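Ticket 106 – Pad wear rule, hand-held grippers, sock task
Project: Parwood
Raised by: Lidby bench team
Assigned to: Kam-wah Ko
Status: open, waiting on Didenko

Issue as raised
The good practice sheet from Didenko says finger pads must be "in good condition" before a folding session starts. Flestden read that as no visible wear at all and rejected a batch of 40 episodes in March. We read it as still grips, still lines up. Please rule on which reading applies and say where the limit is.

Comment, K. Ko
I have read the sheet twice and there is no limit in it. It gives a pad life of 800 cycles, with no source, no load and no mention of what is being picked up. A pad that spends its life on knitted cotton will not wear like one that spends it on plastic tubs. I am not going to enforce a number just because it has been typed into a table.

What I did instead was go through material from the bench and compare it with the sheet, line by line.

4.1 Pads fixed square to the bracket, no fastener missing. Can be checked by hand in a minute. Fine as a rule.
4.2 Gripping surface "free of loose material". This is the one Flestden used. Loose bits along a pad edge look bad, but the sheet does not say what harm they do to a sock.
4.3 Tips meet along their full length when closed. A sensible rule, and the only one of the lot that tests how the tool works.
4.4 Work surface clear apart from the item being handled. No objection.

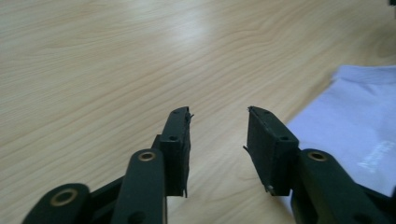
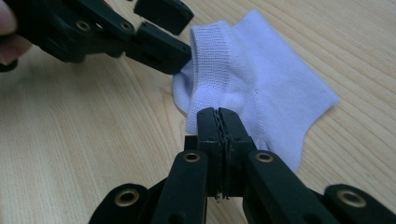
Bench check, sock task: pads open in the first, closed on the near gripper in the second.

Under 4.2 as Flestden reads it, both of these fail. There is a frayed tab on the left pad in the first, and small tufts along the seam between the closed pads in the second. Under 4.3 I can't fail the second on what I can see – the tips are pressed together below the cuff. The first can't be judged on 4.3 either way with the pads apart.

So two rules in the same section can pull in different directions, and the sheet doesn't say which one wins.

Reply, Flestden
Our concern is threads. A loose bit can catch on a ribbed cuff and drag it, and then the episode teaches the wrong motion.

Comment, K. Ko
Could be. Has anyone logged a snag? If so, send me the episode numbers and I will change my mind. Until then, 4.2 is a rule about looks.

Interim ruling, until Didenko answers
– Check 4.1 and 4.3 at the start of each session and write down the result.
– Trim loose material if it stands clear of the pad. Do not pull it.
– Log any snag against the pad, with the item.
– Ignore the 800 figure. Swap pads when they fail 4.3.
– Rejected batch goes back in the queue for review under 4.3 only.

Still needed from Didenko: where the 800 came from.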